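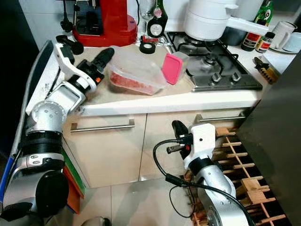 Subject: Re: [hillwood-lighting] Far end of under-cabinet strip dims, driver cuts out

On 2022-12-28 a subscriber wrote:

> I have seven feet of Ivudberg strip, 24 V, 3000 K, under the wall
> cabinets on one side of the kitchen. The data sheet gives 329 lumens
> and 4.4 W per foot. The driver is a Lotau 1421 rated 33 W, mounted in
> the end cabinet above the range hood duct. Feed is 20 AWG, 12 feet
> from driver to strip.
>
> Two faults:
>
> 1. The last foot or so is visibly dimmer than the first.
> 2. After a couple of hours at full output everything goes dark, then
> comes back a few minutes later. It only does this in the evening.
>
> The electrician says the strip is defective and wants to replace it.
> I would like a second opinion before I pull it off the channel. The
> adhesive will not survive removal.

I would leave the strip where it is for now. The two faults probably have separate causes.

Take the cutout first. Seven feet at 4.4 W is 30.8 W, on a driver rated 33 W. That is 93 percent load. The usual practice is to stay at or under 80 percent, which for this driver means 26.4 W, or six feet of your strip exactly. You have also mounted it above a hood duct in a closed cabinet. A small driver sheds its heat through the case, and most of them have a thermal cutoff that resets on its own. Dark for a few minutes, then back, in the evening, after cooking: that is a thermal trip until shown otherwise.

Cheap test: leave the cabinet door open one evening with the lights at full output and the hood off. If it stays on past its usual time, move the driver or fit a larger one. I would do both. A 60 W unit in a different cabinet will run cool and leaves room for another short run later.

Now the dim end. Your feed carries 30.8 W at 24 V, so 1.28 A. 20 AWG copper is a little over 10 ohms per thousand feet. Twelve feet each way is 24 feet of conductor, 0.24 ohm, and a drop of 0.31 V. Going to 18 AWG brings it down to 0.20 V. Neither number matters much, and in any case feed drop dims the whole strip evenly. It does not give you a bright end and a dim end.

What does is drop along the strip itself, in the copper on the flexible board, or at a joint partway. Measure it at full output, meter on the pads at each cut point. A smooth fall from one end to the other is the board. A step of half a volt or more between two adjacent points is a bad joint. Snap-on connectors are the first suspects, especially at an inside corner where the strip was bent and the contacts pull to one side.

For a bad joint, cut out the connector and solder it. For a smooth fall, run a second pair from the driver to the far end and feed both ends in parallel. Watch the polarity and use the same driver for both. Do not feed the two ends from separate drivers. 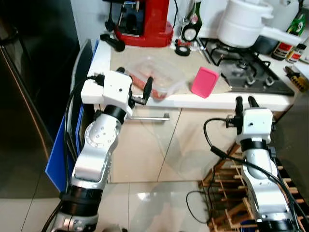

Sylvain Pons raised a related point in the June thread on the Chauvin Street job, that a wall dimmer which is not on the driver maker's list can produce the same cutout with a perfectly cool driver. His way of separating the two was to touch the case right after it goes dark. Too warm to keep a hand on means thermal. Barely warm means look at the dimmer, or bypass it for an evening.

I agree with that, and it should be done before buying anything. Please also post:

- dimmer make and type, if there is one
- voltage at the driver output, at full and at the lowest setting
- voltage at the near and far pads
- whether there is a corner connector, and which cut point it sits at
- whether the strip is in aluminum channel for the whole seven feet

One correction on the data sheet figure. The 329 lumens per foot is for bare strip. A frosted cover will take a good share of that, so if you are comparing a lux reading on the counter against the sheet, take the cover off first.

Kill the breaker before opening the line side of the driver. The 24 V side can be probed live.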